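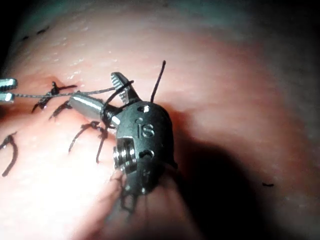 README for the suturing demo set, Ostbridge open day. Wrote this up fast so the people who asked for the files on the day can start using them, will tidy later. Covers the tissue station only. The needle passing station has its own folder and its own readme (Cempaka Tambunan is doing that one). Two instruments, one operator at the console, interrupted stitches on a tissue surface, each knot tied by instrument. If you are new to this kind of footage, start with the wrist view and learn what a wrap looks like up close: black thread looped around the base of the ridged jaw, free tail standing up past it, the other tool off to the left with the strand held tight between them. Most of the questions we got from visitors were about that one move.

WHO DID WHAT

Console: Edith Chambi in the morning, Orlando Ñahui after lunch.
Talking to visitors: Bảo Nghiêm.
Recording and file names: me (Edith Muñoz). Blame me for the file names.
Two Ediths, so the notes say EC and EM.

WHAT'S IN THE FOLDER

- wrist/ close view from the instrument, moves with the tool
- fixed/ view of the workspace, does not move
- notes/ operator comments, typed up the same evening, not edited
- labels/ start and end of each knot, plus the phase labels below
- extras/ the handout, and the slide Bảo used

There are 10 episodes. An episode is one stitch and its knot, from the needle going in to the tails being trimmed. Episodes 2 and 10 have operator talk over them becuase a visitor asked something and EC answered while working. Nice to listen to, bad for timing. Leave them out if you care about speed.

PHASE LABELS

1. Drive. Needle through the tissue.
2. Pull. Thread drawn through until the tail is short.
3. Wrap. Loop around the jaw. Starts at first contact of thread and metal.
4. Grab. The wrapping tool picks up the short tail.
5. Cinch. Both tools move apart, knot goes down.
6. Trim.

Wrap and Grab run into each other. Rule we used: Wrap ends when the jaws begin to close on the tail. Opened wide with the loop still on the upper jaw, as in the fixed view here, counts as Wrap. Orlando would rather cut it earlier. His version is in labels/alt if you want to compare.

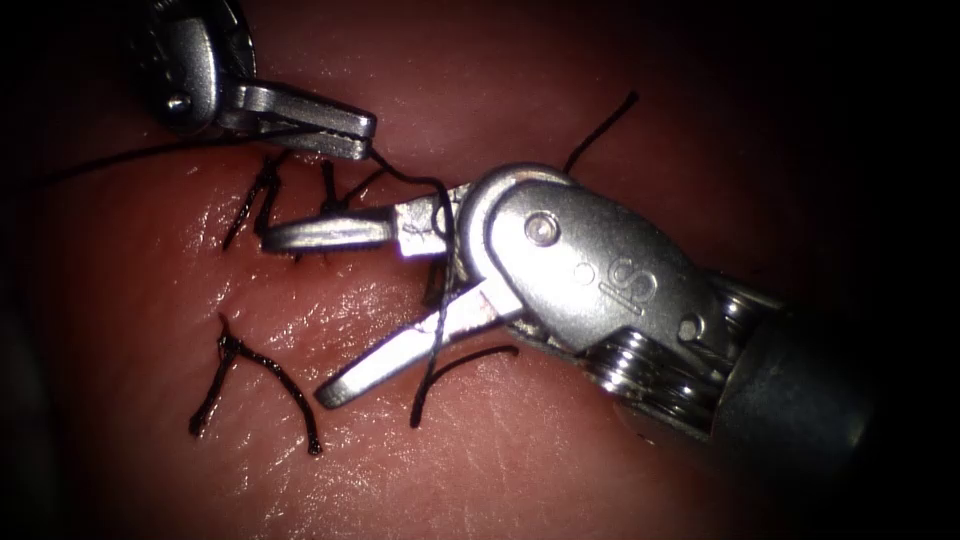
HOW THE DAY WENT

Fri 8 December, doors at ten. Quiet first, then a school group all at once. We had planned short slots with a gap between to reset, gave up on the gaps before lunch. People wanted to stand and watch the knots and not hear the talk, fair enough.

Questions that came up a lot:
- Is it doing this on its own? No. All of it is hand driven from the console. Nothing in this set is autonomous.
- Can the operator feel the thread? Not on our setup. EC says she goes by how the tissue moves and how straight the strand is.
- Why so slow? Visitors. She was talking.

Cuadros lent us the second display, thank you. It went back on the Monday.

KNOWN PROBLEMS

- The two views are synced by hand. Good enough for phases, don't use it for anything finer.
- Shiny surface, lots of glare. The wrist view washes out pale in places. No correction applied.
- Fixed view goes dark toward the corners. Also left alone.
- Tool shadow falls over the tissue in the wrist view. A simple thread tracker (we tried Flaron with the defaults) may pick up the shadow edge as thread. Old knot tails confuse it as well.
- Stitches from earlier episodes stay on the tissue, so later ones are busier. Don't shuffle episodes and then wonder about the background.
- One notes file is named twice, same content. Delete either.

USE

Fine for teaching, labeling practice, trying out a tracker. Too small to train much of anything. Not for judging surgical skill, the operators were hosting an open day and both asked us to say so. Please don't post clips with the audio on, there are visitors' voices in it.

Loader script is the same one as the November Zosum set, just point it at the new folder. If it complains about a missing calibration file, make an empty one with the same name, it never gets read.

Fixes to the labels: send them to me with the episode number and the phase, one per line. Cempaka's folder goes up next week.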